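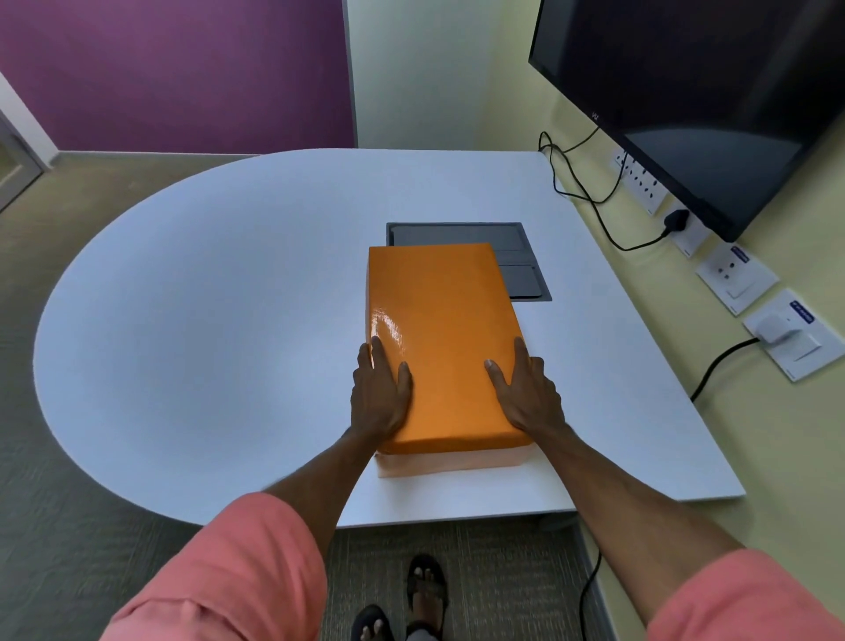
Okay, gift wrap! When I tell people I've spent the spring on packing automation they picture conveyor belts, and I get to tell them that the part I love most is paper. At Dastell the wrapping desk used to be the last stop before the truck, and in a busy week in April it saw 4,000 parcels. Look at the shiny orange paper on the slide, and at where the hands are: one flat on top with the fingers spread, the other gripping the right edge with the thumb up on the lid side. A good wrapper is reading the box the whole time through those fingertips. (Pause. Let them look.)

**What the machine took over**

- Cutting to length, plain boxes, tape. All the stuff that hurt people's wrists by Thursday.
- The line is called Drakedari, and it runs 800 parcels a shift.
- It is bad at glossy paper! It creases it, every time. Say this early, people relax.

**What changed for the crew**

This is the bit I came to talk about, so slow down. There were 36 people at the desk before and there are 36 now, but the day looks different. Two of them teach the line new box sizes. Others do the odd shapes, the thin papers, the orders with a handwritten card. Breaks moved as well, and that caused more arguments than the robots did (tell the kettle story if there's time).

Ostap Hutsuliak ran the old desk for years and now sets up the line each morning. He asked for a stop button at every station, and he wanted it reachable with an elbow. We'd never have thought of that from the Kuvbridge office.

**Still rough**

- Training hours came out of people's normal shifts. Too tight, we'd plan that differently.
- Quiet spells are lonelier. Folks used to chat across the desk and now they're spread out along the line.
- The Dmytriv site starts next, with its own crew picking the station layout.

Questions, then hand out paper and let everybody try a corner fold.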